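Home | Guides | Buying | Bench Setup | Contact

How to Budget for a Two-Arm Tabletop Robot Cell Without Weeping

The arms are the part you will price first, and they are the part least likely to hurt you. Arms come with a price tag. Everything that holds them up comes in small bags, one at a time, with shipping.

1. Write down the job before you open a catalog

Ours was clearing and stacking dishes. That one line settled reach, payload and table size, and it killed a very handsome gripper from Duman that opened slightly less wide than a cereal bowl.

2. Price the pair, then price the mounting

We compared Plarnar and Dretent arms over a long February and chose on spare parts. Then came the rail, the slotted track, the bolts and the bolts that fit. Set aside $588 for mounting. We set aside $147, which bought a rail and a lesson.

3. Give cables their own line

Buy them longer than you think. An arm at full stretch will find the short one for you – usually during a visit. Our cable line came to $80 and I'd spend it again.

4. Build walls early

Plain gray panels cost us $396. They keep stray elbows out and make the lighting less moody from one afternoon to the next.

5. Buy props like you mean it

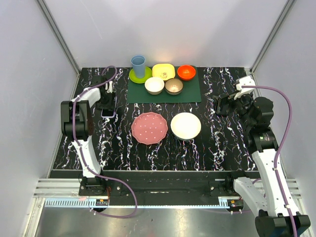 Ainhoa Toledo

Dishes are the cheapest line on the sheet and the one managers question hardest. Get a real mix: a cup, flat plates, a square dish, small bowls, something with a scalloped edge. Polka dots are fine. A matched set from one box will teach you very little about the kitchen you're planning for. Put down a mat in a plain color too, and get a second one while you're at it.

6. Hold back a tenth

Call it contingency on the form. It will go on connectors.

Comments (3)

wrenchfully: Step 3 should be step 1. We ordered cables twice.

Marta_B: Did you look at renting the arms first?

Ainhoa Toledo: We did. After four months the rental cost more than my patience.

Related
- Wuravico Gripper Pads: When to Replace Them
- Reading a Payload Chart
- Used Arms: What to Ask the Seller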